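The Dressing Table Gallery: Small Tidying Jobs from Zerside

Posted May 5, 2022 by Hayley Rowbotham

Welcome back to our little gallery, and thank you to everyone who has written in since January! Shiuli Siddiqui and I started putting up our small tidying jobs because we both had bedrooms full of lovely things we could never find, and it has rather grown from there (my sister calls it a hobby, my husband calls it other things). We're on to jewellery now, which I have been putting off, as mine had been living in a biscuit tin with the spare buttons and a quite astonishing number of hairgrips. 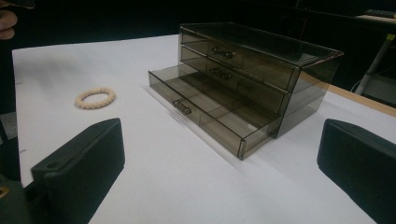
Bracelets are the ones I find hardest to keep nicely, much more so than earrings, which will sit happily in any old corner. The thin chains knot themselves together the moment you shut a drawer, and the woven ones get squashed under everything else and come out a funny shape. Shiuli is very firm that the soft ones ought to have a drawer to themselves, and I've come round to her way of thinking. The cream braided one is just the sort she means, and with three drawers stacked under an open top there is room to give it one and still have somewhere for the rings. I do like the smoky see-through acrylic as well, as I am a person who forgets what she owns unless she can see it! The open part on top is where I'd put whatever comes off last thing at night, when you're too tired to go sorting.

A few of you asked how we clean acrylic. Warm water, a drop of washing-up liquid and a soft cloth, and please keep the kitchen scourer well away from it. Shiuli lines her drawers with scraps of felt left over from a cushion, cut a little too big and then trimmed until they drop in flat, and her bangles have stopped rattling every time somebody walks across the landing.

Next we'll be having a go at scarves, so if you have a good way of folding the long silky ones, do leave us a note underneath.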